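Thread on Sukel, the three-year-old company selling shared scheduling for small repair shops. I've been going through its pricing and filing documents. Posting what I have. 1/

Sukel's product is a booking layer. A shop connects its calendar, its parts supplier and its payment terminal. Customers see open slots. The shop pays a flat monthly fee per bench, with no cut of the repair price. 2/

The flat fee is the interesting part. Marchuk, the older competitor, takes a percentage of each ticket. On a cheap job the two come out close. On a board-level repair Marchuk costs the shop a good deal more. 3/

As of the latest filing Sukel lists 3201 active benches. A bench is one work position with its own calendar, so that number is larger than the number of shops. The filing does not give a shop count. 4/

Support is 20 people. Engineering is 41. For a company at this stage the support share is high, and it shows in the margins. Onboarding is done by phone, with a person reading part numbers into a spreadsheet in the worst cases. 5/

Most of the onboarding time goes to supplier catalogs. Each supplier has its own file layout, its own unit codes and its own idea of what "in stock" means. Sukel maintains 111 separate import adapters. Two suppliers changed layouts last quarter and both adapters failed silently for several days. 6/

"Silently" meaning: the import ran, returned success, and wrote zero quantities. Shops then showed no available slots for any job needing those parts. The status page stayed green the whole time. The incident note went up later and is readable, with a proper timeline. 7/

The fix was a row-level sanity check. If more than a set share of quantities drop to zero in one import, the old values are kept and a ticket is opened. Reasonable. It should have been in the first version. 8/

Funding. The seed round was led by Bestetti, which mostly backs logistics software. The next round is expected to close in November. I have seen two valuations quoted and can't confirm either, so I'm leaving both out. 9/

The open question is Cusell. It sells parts and now gives away a basic booking page to any shop with a wholesale account. No adapters needed, as it's their own catalog. Single supplier only, no terminal integration. 10/

For a one-bench phone shop buying everything from Cusell, that is enough. For a shop with four benches and five suppliers it isn't close. Sukel's bench count skews small, though, so the overlap matters more than the feature table suggests. 11/

Churn is reported annually and on a bench basis. A shop going from three benches to two counts as one lost bench. A shop leaving and coming back in the same year counts as nothing. I would want to see it monthly, by shop, before drawing a line through it. 12/

Export works. I tested it on a demo account: bookings, customers and tickets come out as CSV with stable IDs. Supplier mappings do not come out. A shop that leaves has to rebuild those by hand, and after a year or two of use there are a lot of them. 13/

API limits are per account, with no allowance for the number of benches. A large shop polling every minute will hit the cap by early afternoon. Webhooks exist for bookings but not for stock changes. 14/

I'll add the November numbers to this thread if the round is announced with any. Corrections welcome, with a source. 15/

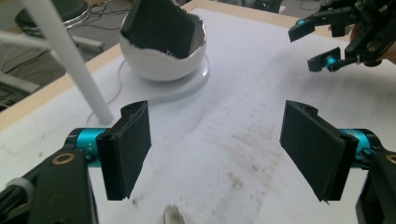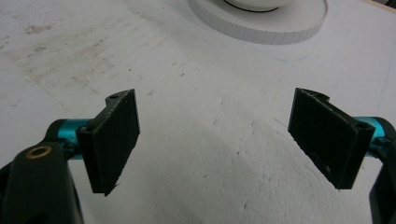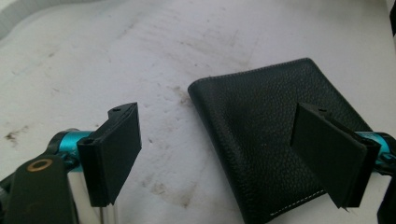 Grippers on a white surface; black wallet in the third photo. 27/10/2025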